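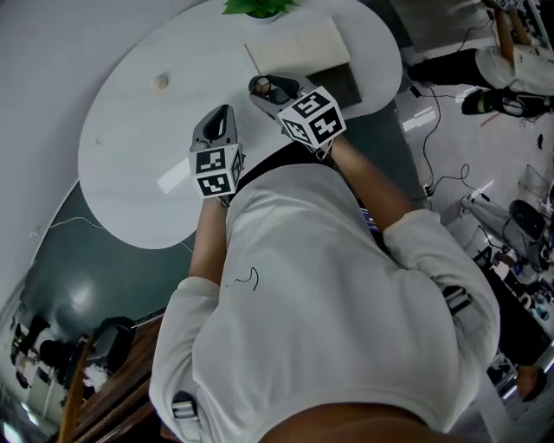
Manipulation Data Operator (part-time, on site)
Murkico, Household Tasks Group

Murkico is hiring operators for its November collection block. The group studies which household and shop-floor chores a two-armed machine can finish without help. At present the list is short. Our current policy picks up small rigid objects from a clear table and places them on a target. It does poorly with cloth, lids, anything nested, and anything that rolls after a bad grasp.

The work
Operators perform table-top tasks using a pair of hand-held grippers. Each gripper carries a printed marker cube, which must stay visible to the head camera for the length of the episode. Typical tasks are pick and place, sorting, wiping, folding and handing an object from one gripper to the other. The full block calls for 3000 accepted episodes, shared across all operators. Episodes with a covered marker or a dropped object are logged and repeated, except where the task sheet asks for a recovery.

A session runs for 50 minutes, followed by a break away from the table. Morning sessions start at 8:30. Afternoon sessions start at 1:15.

You will also
Reset the table to the layout on the task sheet before each episode.
Enter a failure code for every rejected episode.
Check gripper fingers for wear at the start of a shift.
Take part in evaluation runs, in which the trained policy attempts the same chores and you score the result against the Prirkitz checklist.

Requirements
Able to stand and work with both arms extended for a full session.
Steady hands and normal or corrected vision.
Able to follow written instructions exactly, including when a faster method is obvious.
No programming or robotics experience needed. Experience in packing, assembly, food prep or housekeeping is useful.

Training and location
Training takes two shifts and is paid at the full rate. All work is at our Lapointe site, second floor, with elevator access. Remote work is not available for this position.

To apply
Send a one-page resume and your available hours to Ghislain Charbonneau, Household Tasks Group, quoting reference 641. Applicants who worked on the Judwood shelf-stocking study should say so and may skip the first training shift. Selected applicants will be asked to complete a short practical test with the grippers.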